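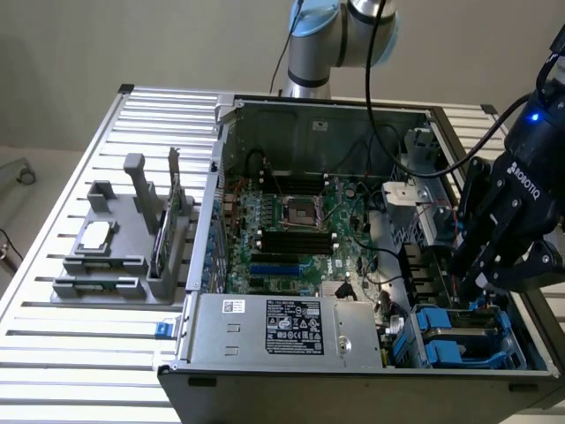

Keeping the Record: Match Reporting in the Wokitz Volleyball League
Speaker notes, club secretaries' briefing, 16 July 2020

Slide 1. Welcome and purpose

Welcome the clubs on behalf of the league office. Confirm that everyone has the handout with the revised score sheet and the one-page reporting guide. Questions will be taken at the end of each part.

The talk covers the scorer's table, the statistics return, and the handling of disputed results. It does not cover referee appointments, which are dealt with in a separate briefing, or player registration, where nothing has changed.

State the position plainly at the outset. The league received reports on 700 matches last season from 60 clubs. The great majority were complete and on time. The office is grateful for that, and the changes described today are meant to reduce the work that falls on clubs.

Slide 2. What the league holds, and why

Three records are kept for every match: the signed score sheet, the team lists, and the statistics return. The score sheet is the only one with legal force under the competition rules. If the statistics return says one thing and the sheet says another, the sheet stands.

The team lists establish who was eligible to play. They are consulted more often than clubs may suppose, particularly in the second half of the season when players move between the first and second teams.

The statistics return feeds the weekly summary, the player awards and the seeding for the Flirari Cup. Kills, aces, blocks and digs are required. Assists are now required as well. Reception errors remain optional in the lower divisions.

Pause here. Clubs promoted from the lower divisions should be asked to note the point about reception errors, which become compulsory for them.

Slide 3. The scorer's table

The table should be placed on the side of the court opposite the first referee, with a clear view of both end lines. The scorer and assistant scorer sit together. Team staff are not to stand behind them during play.

The assistant scorer records the libero replacements. This was the most common gap in last season's sheets. A replacement made between rallies takes a moment and is easily missed when the scorer is also entering a substitution. The two tasks should be kept apart from the first serve of the match.

Substitutions are entered when the player has crossed the line, and not when the coach makes the request. Time-outs are entered with the score at the moment they are called, with the score of the team asking for the time-out written first.

Read out the instruction on the handout concerning corrections. An error is struck through once, the correct entry is written beside it, and the scorer initials the change. Correction fluid is not accepted.

Slide 4. Line-up slips and the rotation order

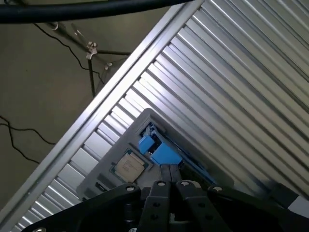

Line-up slips are collected from both coaches before each set, and the scorer copies them to the sheet in serving order. A slip that arrives late should not be filled in from memory or from the previous set. Errors at this stage run through the whole set: the wrong player is shown as serving, the points are credited wrongly, and a rotation fault may be called or missed. It may help new scorers to think of each position on the sheet as having one proper occupant, much as the square processor in the grey tray sits in its own recessed pocket. A shirt number goes in its box and stays there until a substitution is signalled. When the serve changes, the players rotate on court and the sheet does not.

Repeat the final sentence. It was the point most often raised by new scorers at the Roltov training evening.

The scorer should check the order against the players on court before the second referee gives the ball to the server. If there is a difference, the second referee is told at once and the coach is asked to confirm. The slip decides the matter.

Slide 5. The statistics return

Returns are made through the Zou form, as last season. The form has been shortened. The match number now fills in the date, venue and team names, and clubs need only check them.

Definitions have been brought together on the second page of the handout. Speakers should draw attention to the following.

A kill is an attack that leads directly to a point. An attack that the opposing side keeps in play is an attempt, however weak the return.

An ace is credited to the server when the serve lands untouched, or when the receiving player cannot keep the ball in play.

A dig is credited for playing up an attacked ball. Receiving a serve is not a dig, and playing a free ball over the net is not a dig. The office adjusted more totals on this ground than on any other. In one second-division match a single libero was returned with 60 digs, which could not be matched to the attack totals of the other side.

A block is solo or assisted. Where two or more players go up together and the ball comes straight down for a point, each of them receives an assisted block.

Both teams' returns are compared when they arrive. Small differences are expected and will be left alone. Where attack attempts differ widely, both clubs will be asked to look again.

Slide 6. Deadlines

The signed sheet must reach the office within 7 days of the match. The result alone is to be reported on the evening of play by the home club, including walkovers and abandoned matches.

The statistics return follows the same deadline as the sheet. For matches played in January, the return is needed by the day after the match, as the Flirari Cup draw is made at the end of that month and seeding depends on complete figures. The draw will be made for 16 teams. A club with returns outstanding on the day of the draw will be placed among the unseeded teams.

Expect questions on this. The rule was agreed at the last general meeting and cannot be varied by the office. Clubs with a genuine difficulty, such as a hall closure or the illness of the scorer, should write before the deadline and an extension will be considered.

Slide 7. Disputed results

A captain who wishes to protest must tell the first referee at the time of the incident and must have the protest entered in the remarks section before signing. A protest first raised after the sheet is signed will not be heard.

The remarks should be short and factual. They should give the set, the score, the serving team and the decision complained of. Opinions on the standard of refereeing belong in the club's feedback form.

Where the score itself is in doubt, play stops and the scorer and second referee go back through the serving record until they agree. Teams remain on court. Scorers should not feel hurried in this. A delay of a few minutes is preferable to a replayed match, with the travel and hall hire that follow.

Slide 8. Training and support

Two scorers' courses will run before the season opens, one in Wokitz and one in Roltov. Each club should have at least two trained scorers on its list, and those clubs with a team in the top division should have more. The course is free to members. Those who qualified under the old sheet need only attend the second half, which deals with libero replacements and the new remarks section.

Practice sheets can be requested from the office. Juniors are welcome to train as assistant scorers and may sit at the table in league matches with a qualified adult beside them.

Slide 9. Questions

Take questions in the order received. Queries about a particular match from last season should be noted and answered in writing afterwards. Remind clubs to return the contact form with the names of their scorers before they leave.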